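Home > Boards > Shop Talk > Automation & Robots

Can a machine do the boring chores yet? (cables edition)

benchrat_jo
OK so I've been going back and forth with my brother-in-law about this since July and I want outside opinions. He thinks we're a year away from a robot that does the dishes, folds the towels and plugs the TV back in after you move the couch. I say it'll do the dishes first and the TV last, because cables are evil. I spend half my life at the shop swapping out network gear and a power cord has never once been where I left it. A plate stays plate shaped! A cord has a new shape every time you touch it, and then you have to hit a hole the size of a pea with the end of it.

The part I keep chewing on is the grip. With a barrel plug you want it standing up straight in your fingers with the tip clear, and the rest of the cord is lying wherever it feels like and pulling on you. 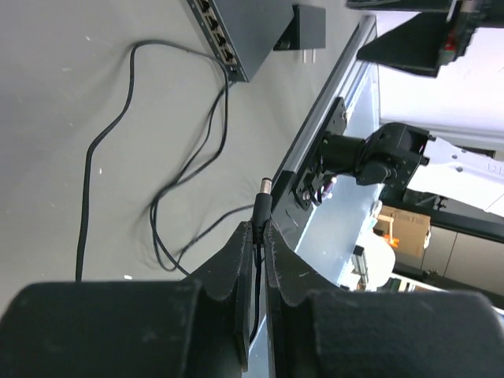 Galli: I don't buy that cables come last. A plug is hard plastic and metal, it has one right way in, and you can feel when it's seated. Give me that over a fitted sheet any day. I ran a packing line at Lirkeck for 9 years and the jobs we could never hand to a machine were the soft ones, bags mostly. The cord hanging off the back is annoying but you only need to control the last couple of inches.

benchrat_jo
Only the last couple of inches, sure, until the rest of it is wrapped around the switch. You pull on one and three more come with it.

Wovance_fan
I'm with Galli on sheets but with jo on the tangle. My nephew's shop priced a used arm at 4,000 bucks before any tooling and what they wanted was somebody to sort a bin of cords, which my kid does for pizza. Barrel plugs fine. Ethernet has to go in the right way up, with that little tab, and I still get it wrong by feel behind my desk — every time.

benchrat_jo
Yeah, and Ethernet cable is at least stiff enough to hold a line when you lift it. The skinny black leads are the ones that go everywhere. Put the two kinds together and you get this kind of mess, which is basically my whole workday:

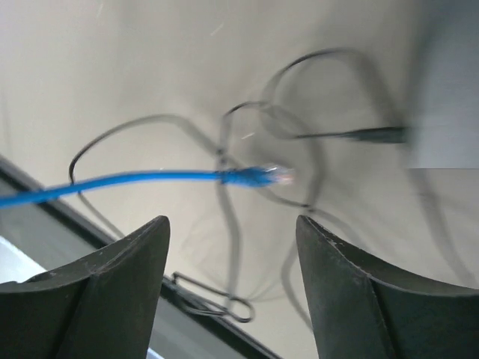

Blue network cable and the black stuff it hangs out with

Galli
Fair, that black one is a bird's nest. Still say you'd do it in order. Blue one first, deal with the nest after. A person does the same thing.

Jean Pollock
I do home setups around Basbridge, roughly 7 a week, and I'd split the question. Plugging in on a clear bench, I could see handing that over pretty soon. Behind somebody's entertainment center with the dust and the dog hair and no light, no way. I can't even see what I'm doing back there, I'm going by knuckles. So when people say "household chores" I want to know whose household.

Wovance_fan
Mine has a dog. Two strikes.

benchrat_jo
Jean that's a good split and I'm stealing it for the next cookout. I'd add speed though. If it takes ten minutes to seat one plug I'm going to get annoyed and do it myself, same as I do with my kids and the dishwasher.

Galli
Ten minutes is fine if it's doing it at 3 in the morning and you're asleep. That's how I'd want it. I don't care if the laundry is slow, I care that I'm not there.

Jean Pollock
Until it unplugs the freezer.

benchrat_jo
ok now I'm going to be thinking about that. Anybody here have one working on cords day in day out, like paid work? Would love to hear how often you have to step in.

Contact the moderators | Copyright Shop Talk Boards | Back to top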